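# Teaching Two Arms to Agree on Where the Table Is

The usual way to train a pair of robot arms is to show them a task many times and hope the policy sorts out the geometry by itself. A group at Lastthorpe spent last July testing whether part of that burden could be lifted beforehand. Their method, Dokier, gives the policy a shared coordinate frame for both arms and refreshes it between episodes.

The reasoning is plain. Two arms bolted to the same rail each keep their own estimate of where their fingertips are. Small errors in the mounting and the joint zeros add up, and at the point where the grippers meet, the two estimates disagree. A policy trained on camera input can learn to compensate, but it spends demonstrations doing so. When a base is loosened and refitted, much of that learning is lost.

Dokier estimates the offset between the arms from a fixed camera and a flat checkerboard, then writes a correction into the joint readings before the policy sees them. The network itself is left alone. Training used 800 demonstrations of small tabletop jobs, mostly picking up an item with one arm and passing it to the other. A baseline was trained on the same set without the correction.

Each version was then run for 476 trials. The corrected policy completed more handovers, and the gap was widest with narrow objects, where a few millimeters decide the grasp. On single-arm picks the two were nearly level — a sensible result, given that one arm has nothing to disagree with. 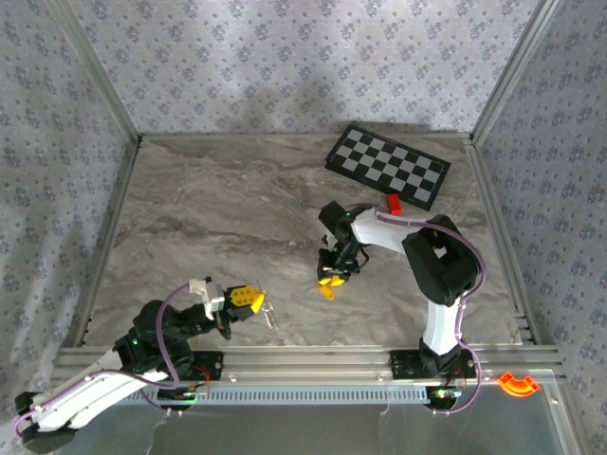

Refitting was the harder test. Both bases were removed and remounted 10 times, with no retraining. The baseline lost ground after nearly every refit. Dokier held steady in all but two, and in both of those the board had been placed at too shallow an angle to the camera for its corners to be located well.

The method has limits. It assumes rigid links, so flex under load goes uncorrected. It also says nothing about the object being passed. Transparent items still fail more often than opaque ones, with or without the correction.

A second set of 2000 demonstrations is being collected on the Gutdale rig, which has longer arms and a different camera height.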